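COMUNICADO DE IMPRENSA

Usetti passa a recuperar tampos de mesa em madeira na oficina de Dravasura

Serviço abre a particulares, restaurantes e escolas e aceita mesas de qualquer fabricante

Dravasura, sexta-feira, 8 de março de 2024 – A Usetti, fabricante de mobiliário em madeira, abre ao público um serviço de recuperação de tampos de mesa. O trabalho é feito na oficina de Dravasura, no edifício onde a empresa já produz as mesas da linha Hou, e destina-se a peças de madeira maciça ou folheadas, com ou sem estrutura.

Até agora, a oficina só recebia mesas Hou dentro do período de garantia. Os pedidos de fora eram recusados por falta de espaço de secagem. Com a mudança do armazém de ferragens para o piso superior, a zona de acabamento ganhou uma segunda sala de secagem e pode tratar até 45 tampos por mês.

O serviço tem duas modalidades. A manutenção inclui limpeza, lixagem ligeira e nova aplicação de óleo. O restauro inclui também o enchimento de fendas, a correção de empenos ligeiros, a substituição de orlas e o tratamento de queimaduras e manchas de água. Nos tampos folheados, a lixagem depende da espessura da folha, que é medida na receção. Quando a folha já não permite lixagem, a oficina propõe a aplicação de folha nova ou devolve a peça sem custos de avaliação.

O acabamento de série é o óleo Zirkidus, mate e sem pigmento, que a Usetti usa nas suas próprias mesas. Quem preferir verniz ou cera pode pedi-lo no momento do orçamento. A oficina não faz lacagem nem aplica tintas opacas. As peças com pintura antiga são aceites depois de análise de uma amostra.

"Recebíamos todas as semanas perguntas de pessoas com uma mesa boa e um tampo em mau estado. Muitas dessas mesas não são nossas e algumas são bastante mais antigas do que a empresa. Tínhamos as máquinas e as pessoas para fazer o trabalho, faltava-nos lugar para deixar as peças a secar", afirma Azadeh Rahimi, responsável pela oficina de acabamentos da Usetti.

Prazos e condições

O prazo é de 10 dias úteis para a manutenção. No restauro, o prazo é indicado por escrito com o orçamento e conta a partir da data em que o cliente o aprova. O orçamento é gratuito e pode ser pedido com fotografias do tampo, incluindo os topos e a face inferior. O valor fica confirmado depois de a peça dar entrada na oficina.

Os restaurantes e cafés podem entregar as mesas em lotes, para não terem de fechar a sala durante o trabalho. Cada lote tem no mínimo 4 tampos e recebe uma data de recolha e uma data de devolução. A desmontagem e a montagem podem ficar a cargo da Usetti, mediante pedido. As mesas com ligações elétricas têm de ser entregues já desligadas.

Para as escolas, a empresa reserva o período das férias de verão. As inscrições decorrem até ao fim do ano letivo e as últimas devoluções ficam marcadas para o início de setembro, antes do arranque das aulas. As escolas que queiram recuperar bancadas de laboratório devem indicar os produtos químicos habitualmente usados, para que se escolha o acabamento adequado.

Todos os trabalhos têm garantia de 2 anos sobre o acabamento. A garantia não cobre riscos de uso, nem danos causados por recipientes quentes pousados diretamente na madeira ou por produtos de limpeza com lixívia ou amoníaco. Com cada tampo segue uma folha de cuidados e uma amostra de óleo para pequenos retoques.

Cuidados durante a espera

A oficina recomenda que os clientes não lixem nem apliquem produtos no tampo antes da entrega. O óleo alimentar e os sprays com silicone dificultam a aderência do novo acabamento e obrigam a uma limpeza adicional, cobrada à parte. Basta um pano ligeiramente húmido. As folhas de extensão devem ser entregues juntamente com o tampo principal, mesmo quando estão em bom estado, para que a cor fique igual no conjunto.

"O tom nunca fica exatamente como no dia em que a mesa foi comprada. A madeira clara ganha cor com a luz, e a lixagem tira parte dessa cor. Mostramos sempre um canto já lixado antes de avançar com o resto", explica Azadeh Rahimi.

A receção de peças faz-se na entrada lateral da oficina, nos dias úteis, com marcação. A recolha ao domicílio está disponível no concelho de Dravasura e o custo do transporte consta do orçamento. As marcações podem ser feitas ao balcão da loja Usetti ou através do formulário de contacto no sítio da empresa.
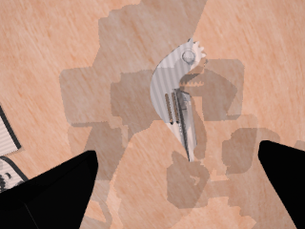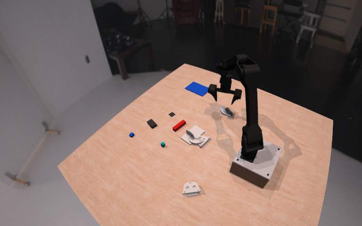 Tampo de madeira clara com veio alaranjado. Imagens geradas por computador.

Sobre a Usetti

A Usetti desenha e fabrica mesas, bancos e estantes em madeira em Dravasura. A linha Hou reúne as mesas de refeição e de trabalho da marca, vendidas na loja da fábrica e por encomenda.

Contacto para a imprensa

Azadeh Rahimi
Oficina de acabamentos, Usetti, Dravasura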